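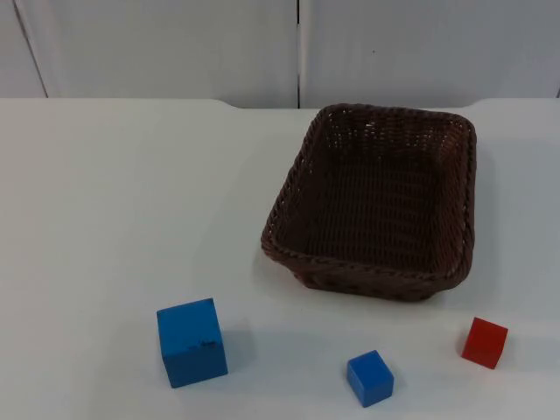 Bread basket

A bread basket is a shallow open container used to bring bread to the table and to keep it there until somebody has eaten too much of it. The term covers the vessel, its contents and, in the restaurant trade, the custom of supplying both before the meal. It should not be confused with the proving basket, in which dough is left to rise, or with the breadbasket in the sense of a farming region, which is larger and harder to pass.

Form and materials

Most bread baskets are round, oval or oblong. The sides are low enough for a hand to reach in without ceremony and high enough to stop a roll leaving by itself. Willow and rattan are the traditional materials in much of Europe. Wire, pressed tin, silver plate and plastic have all had their supporters, the last chiefly among people who have to wash the things.

The part that takes the most wear is the border, the thick band worked round the top once the sides are finished. In a plain border the ends of the uprights are bent down and tucked behind one another. In a roped or braided border several strands are turned together, which takes longer and gives diners something to pick at during speeches.
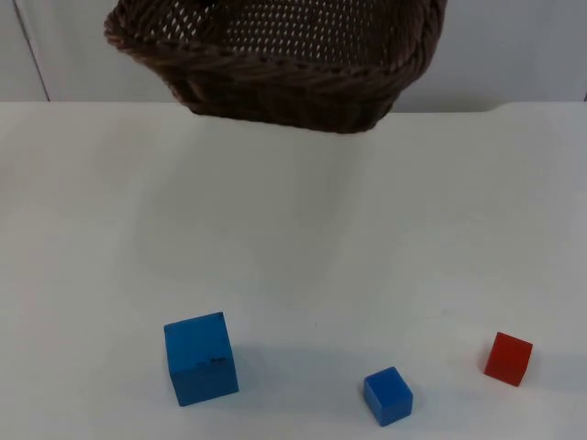
Dark brown basket with a twisted rim and openwork at the back.

Openwork, also called fitching, leaves regular gaps between the strands. Makers generally say that it lets steam out, so that warm rolls do not go soggy underneath. It also lets crumbs out, a point on which makers are quieter. A cloth liner deals with the crumbs and brings back the steam.

Makers and regional types

The Clelley pattern, an oblong basket with rounded corners and a roped border, is named after the village where it was sold at the spring market each March. Its finer points are disputed. Marin Jurić, whose survey of table basketry lists 269 types, gives the Clelley three separate entries and then expresses doubt about two of them. The village sign shows a fourth version, with a lid.

The Temel workshop made a heavier basket for hotels, with a double base and a border stiff enough to stand stacking. Its 1920s price list offered the basket in "large", "usual" and "clergy". The meaning of the last size has been lost, although surviving pieces are bigger than the large.

Okabe, a maker of lunch boxes and trays, entered the field with a flat-packed basket that the buyer laced together at home. The instructions ran to 167 steps. Examples in good condition are common, most of them still flat.

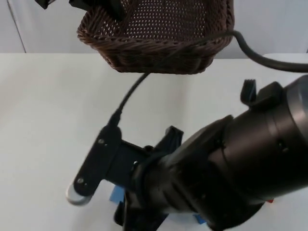 In restaurants

The bread basket arrived in restaurants as a way of covering the gap between ordering and eating, and it has been in trouble with the accounts ever since. Diners regard it as free. Owners regard it as a cost with butter on it. Three settlements have been tried: giving it away, charging for it openly, and charging for it under a name such as "cover" in small type at the foot of the bill.

The Sakumine dining rooms took a fourth course and removed the basket altogether in 2000, replacing it with a single slice of bread on a slate. Regular customers began bringing their own rolls. The basket was back by the following winter, smaller than before and described on the menu as a heritage feature.

Table manners have produced a modest literature. Kourosh Sadeghi's handbook for waiting staff sets out that the basket is offered to the left, passed to the right, and put down within reach of the person who least wants it. He also advises against refilling it unasked — advice widely followed — and against taking it away while anyone is still looking at it.

Other uses

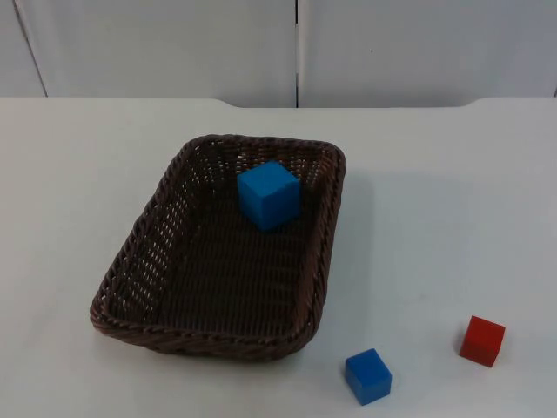 Few bread baskets spend their whole lives on bread. Once retired from the table they collect keys, post, batteries of unknown charge, onions and small toys. A bright blue cube in a dark wicker basket is no stranger than what most hallways can offer, and a good deal easier to find than keys, which tend to match the weave. Charity shops report that baskets commonly arrive with the last owner's takeaway menus still inside.

Care

Wicker should be brushed out and wiped with a damp cloth, then dried away from direct heat. Soaking loosens the border. Old varnish may flake and should be dealt with before the basket goes near food. Dishwashers are unsuitable, as a great many people have established independently.

See also

Bread plate
Cover charge
Proving basket
Trug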